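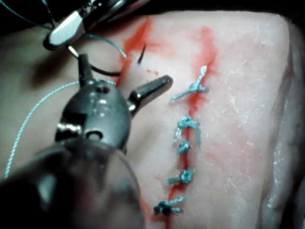

Fig. 3. Closed incision on the tissue pad, five knots in blue thread.

Vellgate Practice Pad - Set-up Guide, Section 3: Closing the Incision
By Gediminas Juška | 4 Apr 2020

The brochure says a pad will last 109 closures. I doubt it. Plan on fewer, and judge each pad by its surface and not by the box.

1. Lay the pad flat, good side up. Ignore the advice to stretch it first - I have yet to see a reason for it.

2. Cut one straight line down the middle. It will probably drift a little. Leave it alone.

3. Add the red colouring along the cut, sparingly. The Fontana bottle pours faster than its label claims, and the colour spreads sideways into pale material.

CAUTION: The colouring may mark benches and clothing. "Washable" is the supplier's word.

4. Cut a length of thread. The kit card suggests 11 cm per knot, which seems mean to me. Allow 12.

5. Draw the thread across the pad and check it for fraying before you tie anything.

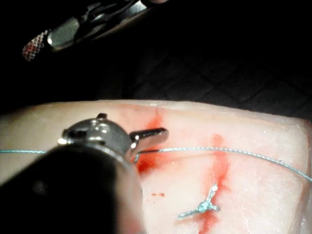
If the fibres have started to part, throw that length out and cut another. Waxing it is supposed to help, but I'm not convinced.

6. Start at the top and work down. Bring the edges together until they just meet, then tie off. Pulling harder only puckers the surface.

7. Trim the tails as you go. Long tails get caught up in the next knot.

NOTE: A bulky knot isn't always a strong one. Tug it gently before you trust it.

8. Store used pads flat, away from bright light, and write the date on the back.

We use cookies to improve your visit. Accept | Manage settings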